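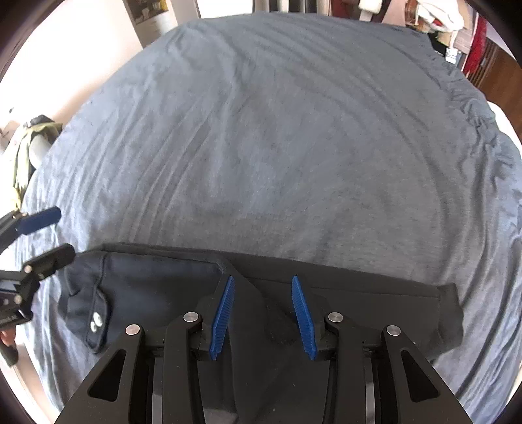
Good Practice for Recording Household Handling Tasks with Hand-Held Grippers

Project report, Department of Applied Automation, Lauritsen College
Prepared by the student project group, supervised by Bjarke Ingvarsson

1. Background

The department has used hand-held grippers to record household tasks for two years. Each recording is made by a person who carries out an ordinary job, such as folding a garment on a bed, with a gripper in each hand. The recordings are later used to train robot arms fitted with the same type of jaw.

At the start of this project the department had no written rules for the work. Each group followed its own habits, and these were passed on by word of mouth. When recordings from the Gresano and Weltlow groups were combined in February, the differences caused a good deal of extra sorting. One group began each recording with the jaws open, and the other began with them closed. One group kept failed grasps, and the other deleted them.

The task given to the project group was to draft a short code of practice, test it on real recording sessions, and recommend whether the department should adopt it.

2. Method

The group reviewed 400 existing recordings of cloth handling made in private homes and in the department's teaching room. Every recording was checked against a list of possible faults agreed with the supervisor. Of the 400, 222 had no fault that would affect training, 121 had a fault that could be fixed by trimming or relabeling, and the remainder had to be set aside.

The group then interviewed operators from both recording groups and attended sessions in homes in Brinovby. Draft rules were revised after each visit. Operators were free to refuse any rule they found unworkable, provided they wrote down the reason.

3. Findings

The most common fault was a grasp made too quickly. Thin fabric must be gathered between the finger pads before it is lifted, and operators who hurried this step often hid the contact point with their own movement. Bedding caused further trouble. When a garment lies on a sheet of a similar color, it is easy to pinch both layers, and the error may not be noticed until the garment is moved.

The second gripper was a frequent source of doubt. Some operators used it to hold the cloth down, while others kept it away from the work until it was needed. Both methods are acceptable, but the recording notes seldom stated which had been used.

Privacy was handled unevenly. Residents had signed consent forms in all cases, but the forms covered the task area only. The forms did not mention wall pictures, clothing, papers, or other belongings elsewhere in a room.

4. Proposed code of practice

4.1 Consent. The resident shall be shown a sample recording before signing. The form shall state that the whole room may be recorded, including personal items. Letters, medicine, and family photographs shall be removed or covered by the resident.

4.2 Room condition. Rooms shall otherwise be left as they are found. Operators shall not tidy, smooth bedding, or move furniture.

4.3 Equipment check. Finger pads, pivots, and fasteners shall be inspected before the first recording of each session. A gripper with a worn pad or a loose fastener shall not be used.

4.4 Start and end. Each recording shall begin and end with both grippers open and clear of the object.

4.5 Cloth. The operator shall close the jaws slowly and pause before lifting. Buttons and seams may be gripped only when the task sheet calls for it.

4.6 Failed grasps. Failed grasps shall be kept and labeled. The operator may try again within the same recording.

4.7 Rest. Operators shall take a break after each set of tasks and shall stop at once if they feel pain in the hand or wrist.

5. Trial of the code

Both groups used the draft for the final part of the term. Operators accepted rules 4.1 to 4.4 without change. Rule 4.5 drew objections from the Weltlow group, whose members considered the pause unnatural. It was kept, but its length was left to the operator. Labeling under rule 4.6 added work at the end of each session, and a shorter label list is being prepared.

6. Recommendations

The group recommends that the department adopt the code for all cloth handling work from the beginning of the next term. New operators should complete one supervised session before recording in a private home. Existing recordings should be kept in a separate archive, with the fault list attached, and should not be mixed with new material until they have been relabeled.

The code does not cover kitchens, liquids, or sharp objects. Separate rules for these will be required before any such recording is approved.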